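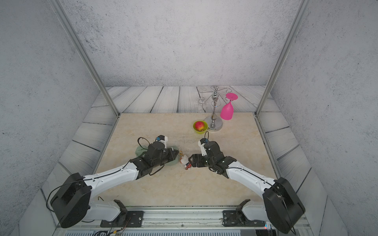
A chrome mug tree on a marble-patterned tabletop.

Skoton's "kitchen for life" promise comes with a 3-page list of exceptions

Dec 23, 2024

Homeware chain Skoton has put its name to a new lifetime guarantee covering 437 kitchen items, from mug stands and tea towels to worktops. The company calls it the most generous cover on the high street. Shoppers may want to read the terms before they agree.

The guarantee was announced last week under the name Trekeo and applies to goods bought from the start of this month. Skoton says anything in the range that fails "in normal home use" will be repaired or swapped free of charge. What counts as normal home use is set out over three pages of small print, and it is a narrower thing than most households would recognise.

Chrome and other plated finishes are covered against peeling but not against rust, pitting or "marks consistent with moisture". That is a large gap for something sold to hold cups that have just come off the draining board. Cloths and towels are covered for stitching only. Fading, thinning and shrinking are all put down to the customer.

Worktops get the longest section. Stone-effect surfaces are included if they were fitted by Gandach, the installer Skoton has used since June, and if the buyer can show a receipt for the firm's own cleaning spray for each year of ownership.
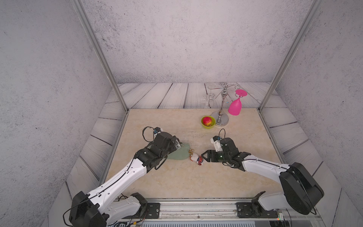

Anyone who fitted their own worktop, or paid a local joiner to do it, is out. So is anyone who moves house, as the cover stays with the first buyer at the first address. A lifetime, in the meaning of the terms, is the "expected service life of the product". For most of the range that is put at 20 years, though for textiles it drops to 3.

Skoton said in a statement that the wording was "in line with common practice" and that shop staff had been told to use their judgement in borderline cases. It did not say how a customer turned down by one branch could appeal, or whether claims made online would be handled in the same way.

Prices have also moved. A check of the website shows that several items now in the Trekeo range cost more than they did in the autumn, and the delivery charge for a replacement is not refunded. On the cheaper goods, postage could swallow much of the value of the claim.

Rival chain Cattaneo, which dropped its own lifetime promise in June, now offers a plain five-year warranty with no cleaning rules and no named fitter. It sounds less grand – and covers rust.

Shoppers still have their ordinary legal rights whatever the label says, and those cannot be signed away in a guarantee. Skoton's terms do mention this, in the last paragraph of the third page.

The cover must be registered online within 40 days of purchase. Goods given as presents have to be registered by the person who paid for them.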